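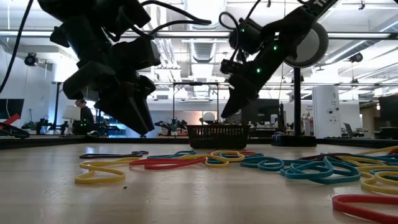 You can't make a decent rye starter in a week, a commenter wrote under my last post, and anyone who tells you so is selling flour. Fair enough! I never said a week, but I did say "pretty quickly," and I take the point. Mine took 11 days before it would lift anything heavier than a pancake, and I'd made peace with throwing it out by day six.

So let me back up and do this properly, since a few of you asked.

I started baking rye because of a loaf I bought on a Monday at Krūmiņa, the little bakery by the bus station in Serkthorpe. It was dark, sour, a bit sticky in the middle, with caraway all the way through, and I ate a third of it standing at the stop (with no butter, with no anything). I missed my bus. I had always thought of rye bread as the thing you put pastrami on. This was more like cake that had gone to sea.

Rye doesn't act like wheat, and that threw me for ages. There's no point kneading it until it's smooth and stretchy, because it never will be. What you get is closer to wet cement, and you're meant to get that. You stir it, scrape it into a tin with a wet spoon, smooth the top, and leave it alone. I love this. All my wheat loaves came with a workout and a sore wrist, and now I make bread in my pajamas before the coffee's ready.

The starter lives in a jar on top of the fridge. I feed it whole rye flour and water, equal weights, and on baking weekends I feed it twice a day. It smells like apples on a good morning and nail polish on a bad one - when it's nail polish I feed it sooner and it comes right back.

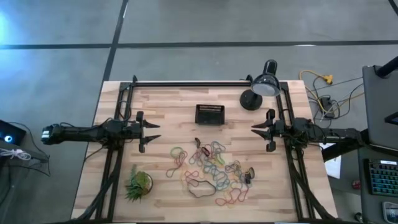
The pale wood table, grippers open on the left and right.

Now the baking. I went too hot for months. My first loaves had a crust like a roof tile and a center you could have spread with a knife. What fixed it was a hot start and then a long, gentle finish. I take the loaf out when the middle reads 195 on a probe thermometer, then let it cool in the tin for ten minutes and out of the tin overnight. Overnight! I know. I cut one early in December, still warm, and the knife came out looking like I'd been stirring fudge.

It keeps so well, too. By the second day the sourness settles down and the caraway gets louder, and by the fourth it's the best toast I've ever had. I wrap mine in a tea towel inside a paper bag and it's fine until it's gone.

A couple of you wanted to know about tins. I use a Feltero, the long narrow one with a lid, bought secondhand with a dent in one corner, so every loaf I make has a dent in one corner. I leave the lid on for the first half and off for the rest. Before that I used an ordinary loaf pan with foil over it and the bread was just as good, only squatter.

Next up I want to try a scalded rye, where you pour boiling water over part of the flour the night before and it turns sweet and malty all by itself. I've got 3 bags of coarse rye in the cupboard and a free weekend, so if anyone has a scald recipe that works in a narrow tin, please put it in the comments. I'm heading out for more caraway.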